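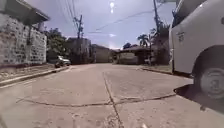
Cracked concrete on our street: patch, seal or replace?

Started by khang_than

khang_than
Our block association has a little money set aside and the street is on the list for August. It's all concrete, no asphalt anywhere, and it has been down for a long time. Some stretches are in decent shape. Others have cracked all the way across. We have a quote from Varkier for full replacement of the worst section and a second, much cheaper quote for cleaning out the cracks and filling them with Roltine. I have never dealt with concrete roads before and would like to hear from people who have. The street is wide, people park along the curb, and trucks use it every morning before 7.

riet_vdl
How thick is the slab? That decides most of it. If it's 6 inches on a decent base you can fill cracks and get years out of it. If it's thinner than that and trucks are on it daily, filler is a waste of money.

khang_than
The old paperwork says 6 inches but I don't know if I believe it. The worst part is the stretch before the long low building, where the cracks run across the road and the concrete has broken into plates.
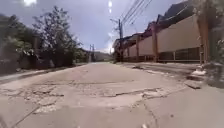
I walked it yesterday evening with Cúc from the next block and she thinks the base has washed out under there. A water line was dug up on that stretch years ago and the backfill was never compacted right. When a truck goes over you can feel it in your feet.

LocPhi56
If you can feel it move, it's the base. No filler is going to help. Cut it out square, dig down, put in gravel, compact it, pour again. I did a driveway and part of an alley this way and both are still fine.

hanh.vi
I disagree with doing the big job first. We had the same argument on our street. Everybody wanted new concrete, the money went to one section, and the rest got nothing for three years. By then the small cracks were big cracks. Seal the long single cracks now while they're cheap to seal.

LocPhi56
Sealing cracks on a road with a bad base is like painting a rotten fence.

hanh.vi
He said some stretches are in decent shape. I'm talking about those.

riet_vdl
You're both talking about different parts of the street. Khang, can you show one of the better stretches? A single crack wandering along the slab is a different problem from broken plates.

khang_than
Sure. This part has one long crack and a darker spot farther up that could be a pothole or an old repair. I didn't walk that far to check.

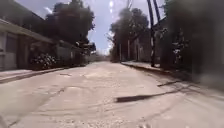 Long crack on the left half, dusty everywhere

riet_vdl
I'd seal that one. Blow the dust out first, and I mean all of it. With that much grit sitting on the surface the filler will stick to the grit and peel up. Rent a compressor for the day. A broom won't do it.

cuc_nong
I'm the neighbor who walked it with him. Everyone is skipping drainage. I'd want to know where the water goes when it rains hard. On my block it sits against the curb until the next morning and gets down in the joints. If you pour new concrete without fixing the slope you'll be back here asking the same thing.

LocPhi56
Agree with that.

khang_than
Okay, that makes sense. Varkier didn't mention slope at all. Their quote is only for tear-out and pour, 51 square yards. I'll ask them about it.

hanh.vi
Ask what they do about joints too. Our contractor cut them too far apart and the slab picked its own places to crack the first winter. And get a second price. Gindisik did the street behind us and they were fine. Slow, but fine.

riet_vdl
I wouldn't use Gindisik again. They left our curb chipped in several places and it took months to get anyone to come back.

hanh.vi
They did ours without any trouble. Must depend on the crew.

cuc_nong
Whoever you pick, leave the smooth stretches alone. One of the quotes we got last year had a thin overlay for the whole length of the street, good parts included.

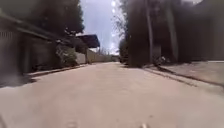 It was the most expensive line on the sheet, and those overlays chip off at the edges once trucks start turning on them. The concrete doesn't need to look new. People just need to get down the street without bottoming out.

LocPhi56
Never seen a thin overlay last under trucks. Cross that off.

khang_than
No overlay, then. My plan so far: ask Varkier to price the broken section with a new base and the slope corrected, and do the Roltine on the single cracks ourselves. Does anyone know how long it has to stay closed to cars?

riet_vdl
Filler, read the bag, it depends on the temperature. For the new concrete keep cars off for a week and trucks off longer if you can manage it. Put up real barricades. On ours somebody moved the cones at 6 in the morning and drove right through it.

hanh.vi
Tell the people who park there well ahead of time. A note on every windshield and another one the night before.

khang_than
Will do. I'll post the new quote when I get it.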